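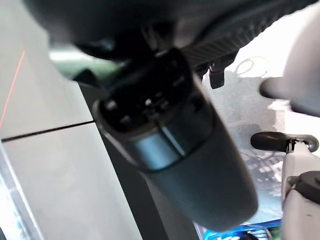 How should you store cylindrical parts that have a connector at one end?

Lay them on their side in a shallow cradle, connector ends all pointing the same way, with the label on the cradle and a dust cover over the openings.

Round Things on Flat Shelves
Project report, Workshop Practice II
Jadwiga Cieślak, Wojciech Pawlak, Valquíria Andrade
Supervisor: Henryk Krawczyk
May 2, 2018

1. Background

The parts room on the Szulc corridor was furnished by someone who believed all equipment is shaped like a book. The shelves are flat, smooth and slightly out of level. A good share of what lives on them is cylindrical. We were asked to improve the storage of housings with plug ends, and were given 12 weeks and a key that works if you lift the door.

The parts we cared about have the same general build as the one at the top of this report: a dark, smooth cylinder with a tapered body, a raised collar near the upper end, and a black cap with small openings in its face. The body can look after itself. The face is where the trouble starts. Grit gets into the openings, and anything that stands proud of the surface gets leaned on.

2. What we found

Before August, parts were filed by the Delik system, a spreadsheet that had reached 3,414 rows. Many rows described the same part. One said "gray tube, see other gray tube." We found the other gray tube. It referred us back to the first.

On the shelves themselves there were two habits. Some people stood the cylinders upright on the plug end, which keeps them still and grinds the face into the dust. Others laid them down, which is kinder to the face until somebody closes the door. Wojciech's contribution to the first week was catching things.

We also learned to leave the caps alone. The openings on a face like the one above are in an irregular cluster, and at first this annoyed Valquíria, who wanted one molded dust plug to fit everything. No two types in the room shared a layout. Mr. Krawczyk pointed out that an uneven pattern can be a useful way to stop people from plugging things in the wrong way around, and suggested we stop trying to tidy it.

3. The cradle

Version one was a V-shaped block cut from scrap pine. It held a straight cylinder nicely. A tapered one crept downhill toward its thin end over the course of an afternoon, like a guest looking for the exit.

Version two was a foam block with a rounded channel, cut from Flavitex sheet. We made the channel wider at one end and put a notch across it for the collar. With the collar sitting in the notch, the part can't slide lengthwise, and the plug end hangs over open space where nothing touches it. This is the version we kept. It isn't pretty – the foam cuts like old bread – but it works on a shelf that slopes.

For dust we used a loose fabric hood that drops over the whole cap without pushing into any of the openings. Jadwiga sewed the first ones at home. They look like hats, and we've stopped arguing with people who call them that.

4. Labels

Labels stuck to the body wrap around it, so you have to turn the part to read it, and then it's no longer in its cradle. We put Felness tape on the front edge of the foam instead. Dark letters on a pale strip can be read from the doorway. The first batch peeled because we hadn't wiped the foam.

5. Testing

We loaded 60 cradles and slammed the door 60 times, which was the most popular part of the project. Nothing left the shelf. Two hoods fell off and one hinge now makes a noise it didn't make before. Zuzanna Adamczyk from the year above, who knew nothing about the system, was asked to fetch a part and put it back. She fetched the right one and returned it facing the wrong way.

6. Changes still to make

We'd add an arrow on each cradle for the plug end. The duplicate rows in Delik need merging, and Valquíria has started at the bottom of the list. We did not level the shelves. That was outside the scope, according to the people who put up the shelves.

Foam offcuts are in the box under the sink.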